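Household tips for people who own too many comics, in no order except the one I remembered them in.

**Longboxes.** A full one weighs about as much as a sulking child and is worse at stairs. Buy the short ones. Plastley makes a plastic bin that takes a short run standing up, with a lid that stays on if you press all four corners and don't believe the first click. Mine live on a shelf 12 inches off the basement floor, a height I settled on after a spring when they lived on the floor.

**Bags and boards.** Board goes in first, shiny side toward the book. Slide the comic in spine first and fold the flap over the board side. Tape it if you must, but take the whole book out of reach of the tape before you open it again. My copy of *Gralgate* #3 has a strip of its own cover missing where a villain's chin used to be. He looks better.

**Musty smell.** Stand the book open in a lidded tub with a dish of baking soda beside it, and leave it a week. Keep the dish low and well away from the pages. Kha Đàm swears by clean cat litter for the same job, and I can report that it works and that the cat has opinions.

**Price stickers.** Warm the sticker with a hair dryer on low, lift a corner with a fingernail, and pull it back flat over itself, slowly. If the gloss starts coming too, stop. You now own a comic with a price sticker on it. Plenty of good ones have them.

**The reading table.** Cover it. Bare wood collects grit, and grit goes through a back cover like a pen. Any thick soft cloth will do as long as it gets shaken outside once in a while. Drinks go on a different table, a rule everyone in my house supports in principle.

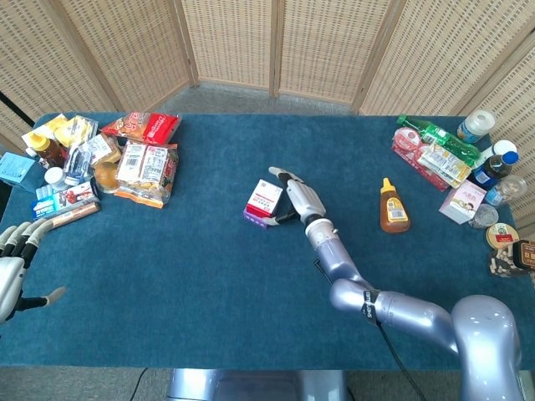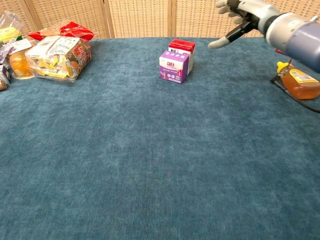

If something does spill on a page, blot and don't rub. Slip a sheet of plain white paper towel on each side of the wet page, close the book, put a heavy hardcover on top, and change the towels every hour until they come out dry. The page will ripple anyway. Modern glossy stock may also stick to its neighbor, so get the towels in fast and save the swearing for afterward. Sugar stays behind whatever you do, and the bugs know it.

**Sunlight.** Red ink goes first. I hung a run of *Quan, Star Widow* covers across from a south window and by April her famous scarlet cape was the color of canned salmon. Hang things on the window wall itself, where the sun can't get at them directly, and swap them out every few months.

**Shelving order.** Alphabetical by title, then by issue number. Dede Ankrah files hers by artist, which is lovely until the artist quits halfway through the story. Crossovers go with whichever series you liked more. Put a slip of paper in the other spot saying where you put it, or you'll buy it again. I have three of *Laltport Nights* #35.

**Lending.** Write it down. A card in the empty slot with the borrower's name does the job. Stamatia Gavalas, if you're reading this, the card is getting yellow.

**Ink on fingers.** Old newsprint rubs off on you and then you rub it off on the next page. Wash with plain soap, dry all the way, skip the hand lotion until you're done reading. Cotton gloves look serious but they make you clumsy, and I've torn more corners with them on.

**Staples.** Rusty ones can be swapped by someone patient. I leave mine alone.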